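Washing and Storing Everyday Plates and Cups

Most chips and scratches on everyday dishes happen between the sink and the shelf. A few small changes in how you wash, dry and stack will keep a basic set in use for years.

Before you wash

Scrape plates with a rubber spatula or a piece of bread. A fork or knife leaves gray metal marks on a matte glaze, and they show up most on cream and white. If you already have marks, rub them with a paste of baking soda and water on a soft cloth, then rinse. Test a spot on the bottom first.

Empty cups as soon as you are done with them. Coffee left overnight will stain the inside of almost any cup, dark ones included, though you may not notice it until the ring is thick. Fill a stained cup with warm water and a spoonful of baking soda, leave it 40 minutes, and wipe.

Washing

Wash cups first, then plates, then anything greasy. Change the water when it turns cloudy. Put a folded dish towel in the bottom of a hard sink, and don't stack plates under the suds where you can't see them.

Colored cups should be checked for a dishwasher mark on the bottom. No mark means wash by hand. We lost the color on a set of blue Montes tumblers by running them on the hot cycle.

Drying

Stand plates on edge in a rack. Cups dry best upside down with a little air getting under the rim, so use a rack or a ribbed mat. On a flat counter the water stays trapped and the cup smells stale by morning.

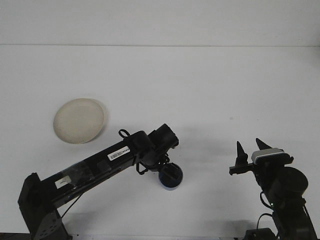
Clear the counter before you start putting things away. Sort by kind: dinner plates, small plates, bowls, cups. Look over the rims as you go and pull out anything chipped.

Stacking and shelves

Keep plate stacks to eight or fewer. A paper towel or a round of felt between plates stops the unglazed foot of one from scratching the face of the next. Store cups in a single layer if you have the room. Stacked cups can stick; if two do, put cold water in the top one and set the bottom one in warm water for 4 minutes, then twist gently.

Our shelves at Cutbridge are 19 inches apart, so we added a wire riser to each one. Small plates go under it and cups on top.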